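# Open day talk, notes for the speaker

October 29, 2019. Grarkside building, upstairs. Slot is 40 minutes with questions.
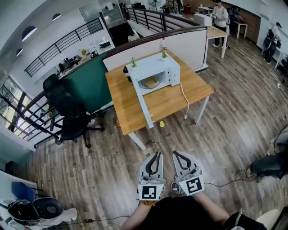
## Before people sit down

- Check the microphone at the back rail. The sound drops off there.
- Name badges are with Amparo.
- Ask visitors to keep bags off the aisle. Cables run across the floor.
- Start on time even if the second group is still downstairs.

## Opening (3 minutes)

Good afternoon and thank you for coming up the stairs. My name is Peadar Ó Néill and I work on the home tasks project at Dendum. We've had the upstairs floor at Grarkside since January.

I'm going to talk about how we teach a robot to do small kitchen jobs. Most of the talk is about people, because most of the work at this stage is done by people holding grippers in their hands. Then Senan Brennan will run the demonstration, and after that anyone who wants to can try it.

Ask how many have seen a robot arm working before. Wait for hands. If it is most of the room, skip the next part and go straight to the grippers.

## What a robot arm is good at (4 minutes)

A factory arm repeats one movement very well. The part arrives in the same place every time and the arm goes to that place.

A kitchen is different. The basket is on the left today and on the right tomorrow. The door of the microwave is half open. Someone has put a bottle where there wasn't one yesterday. If the arm only knows one path, it will hit the bottle.

So we want the arm to look first and then decide. To get there we need a lot of recordings of the job being done properly, with things in different places.

Mention the early attempt in January. We drove the arm by remote control to get the recordings. It was slow, and the person driving got tired after a few tries. Sipho Gumede did most of those sessions and can talk about them at the break.

## The hand-held grippers (6 minutes)

Main slide. Leave it up for this whole part.

The grippers are held one in each hand. Each has two curved black fingers at the front. The person does the job with those fingers in place of their own, so whatever they manage to pick up is something the robot has a fair chance of picking up too.

The black-and-white square on the front of each one is a marker. Software finds the square in the video and works out where the gripper is and which way it is turned. There is one on the left and one on the right, and the software has to tell them apart.

Points to make:

- You can't feel much through the grippers. People squeeze too hard at first.
- Small movements are better than fast ones.
- If a marker is covered by a sleeve or an arm, we lose track of that hand for a moment. Long sleeves get rolled up.
- The fingers start open. We ask for this at the beginning of every recording.

Someone will ask if it is easier to use a glove. We tried a glove. The trouble is that a human hand does things the gripper can't do, and then the recording is no use to the robot. Keep the answer short.

## The microwave task (7 minutes)

This is the job visitors will see today. The microwave is on the light wooden table, with its door open, and a small woven basket sits on the glass turntable. The task is to take the basket out, set it down on the table and close the door.

It sounds easy. Go through the parts that aren't:

1. The basket has to clear the opening without touching the sides.
2. Putting it down takes more care than lifting it. People let go too early.
3. The door needs a push in the right place. Too near the hinge and it won't move well.

The two green plants on top of the microwave stay there on purpose. So do the bottles on the table. A real kitchen has things in it that have nothing to do with the job, and the robot has to learn to leave them alone. We change these items between sets.

We want 1000 good recordings of this one task. We have 200 from the first set and 200 from the second, and the second set is better. Eamon Mac Carthaigh checked both and threw out any where the basket was dropped or a marker was lost for too long.

If asked about the microwave: it is never run during a recording. We only use the door and the inside.

## Demonstration (10 minutes)

Hand over to Senan.

Senan does one slow run with both grippers and talks through it. Then one run at normal speed with no talking. I stand on the far side of the table so people at the rail can see past me.

After that, take visitors one at a time:

- Grippers on, fingers open, wait for Senan to say go.
- One practice run, one recorded run.
- Visitors' recordings are kept only if they sign the sheet. Amparo has the sheet.
- Children can try it with an adult standing next to them.

Watch the cable from the right gripper. It goes off to the right along the floor and people step back onto it when they finish. Ask them to step to the left.

If the tracking software stops, Sipho restarts it. It takes a minute or two. Fill the time with the question about the glove if it hasn't come up yet.

## What happens to the recordings (4 minutes)

The recordings go into Plirkura, our own storage and labeling program. Each one gets a start point, an end point and a pass or fail. Then they are used to train the arm.

The arm itself is not part of today's demonstration — say this clearly, some people came expecting it. The next open day should include it. Don't give a date.

Be plain about results. With the first set, the arm could reach the basket but often missed the grip. We have not finished testing with the second set.

## Questions

Likely ones:

- *Will this replace people?* We are working on help in the home for people who have trouble lifting and reaching. Say what we are doing and leave it there.
- *How long does it take to learn the grippers?* Most people are comfortable by the end of one session.
- *Can it do dishes?* Not yet. Wet plates are a separate problem.
- *Who pays for it?* Dendum, for now.

Thank Senan, Amparo, Sipho and Eamon by name. Coffee is downstairs. Second group comes up once the first has cleared the stairs.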